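Vaso de tres anillos en color crema

24 de noviembre de 2018 | Redacción de catálogo Sesummont

Menaje de mesa > Vasos y tazas > Diseño singular

Buscar en el catálogo Introduzca su búsqueda Buscar 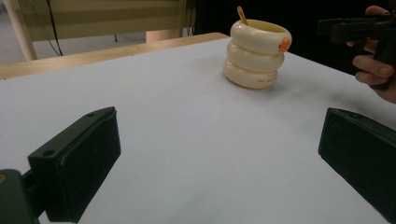
Vaso de tres anillos, color crema, sobre mesa blanca.

Sesummont incorpora a su sección de menaje un vaso de formas redondeadas cuyo perfil recuerda al de tres flotadores apilados. El cuerpo, de color crema y acabado brillante, se compone de tres anillos superpuestos. El superior forma la boca; el inferior, ligeramente más ancho, descansa sobre la mesa. En el lateral del anillo superior se aprecia una pequeña lengüeta naranja, semejante a la válvula de un hinchable.

El artículo se integra en la línea Skunamow, dedicada a piezas de uso cotidiano para comedores, salas de reunión, zonas de descanso y establecimientos de hostelería. La línea se suministra tanto a particulares como a entidades, con condiciones diferenciadas que se detallan más adelante.

Referencia y disponibilidad

Referencia de catálogo: 2438-CR
Línea: Skunamow
Color: crema
Detalle lateral: naranja
Presentación: unidad suelta o caja de 10 unidades
Existencias en almacén central: 800 unidades
Pedido mínimo para entidades: 50 unidades

Las existencias indicadas corresponden al momento de publicación de esta ficha. La reposición siguiente está prevista para el mes de julio. Los pedidos que superen la disponibilidad se atenderán por riguroso orden de entrada, y el cliente recibirá comunicación escrita del plazo asignado antes de formalizar el pago.

Utilización

El vaso puede destinarse al servicio de mesa o emplearse como recipiente de escritorio para cucharillas, removedores y utensilios menudos. Se recomienda colocarlo siempre sobre una superficie plana y estable. No deben apilarse varias unidades durante el servicio ni en las estanterías de exposición; para su almacenamiento se utilizará la caja original con los separadores interiores.

Los removedores, cucharillas y demás accesorios no forman parte del suministro y deben solicitarse por separado en la sección de complementos de mesa.

Limpieza y conservación

Antes del primer uso, lávese el vaso a mano con agua templada y jabón neutro. El repaso de las hendiduras entre anillos se efectuará con un cepillo de cerdas blandas. No se utilizarán estropajos metálicos, polvos abrasivos ni productos clorados. La pieza deberá secarse con un paño suave y guardarse boca arriba.

Queda excluido su uso en horno y sobre cualquier fuente directa de calor. Para consultas relativas al microondas o al lavado mecánico en instalaciones colectivas, los clientes deberán dirigirse al servicio de atención técnica e indicar la referencia completa y el lote que figura en la caja.

Pedidos de entidades

Los centros de trabajo, residencias y establecimientos de hostelería podrán tramitar sus pedidos mediante el formulario de compras institucionales. La solicitud incluirá la razón social, la dirección de entrega, el horario de recepción de mercancías y el número de cajas requerido. Sesummont remitirá presupuesto por escrito, con desglose de portes e impuestos aplicables.

No se admiten pedidos institucionales que combinen cajas completas y unidades sueltas de esta referencia.

Entrega, cambios y devoluciones

El cliente deberá comprobar el estado del embalaje en presencia del transportista y anotar en el albarán cualquier golpe o rotura visible. Las reclamaciones por piezas dañadas se acompañarán de fotografía del artículo y de la caja exterior. Las devoluciones por otros motivos se aceptarán cuando el producto no haya sido utilizado y conserve su embalaje completo. Los gastos de transporte de estas últimas correrán a cargo del comprador.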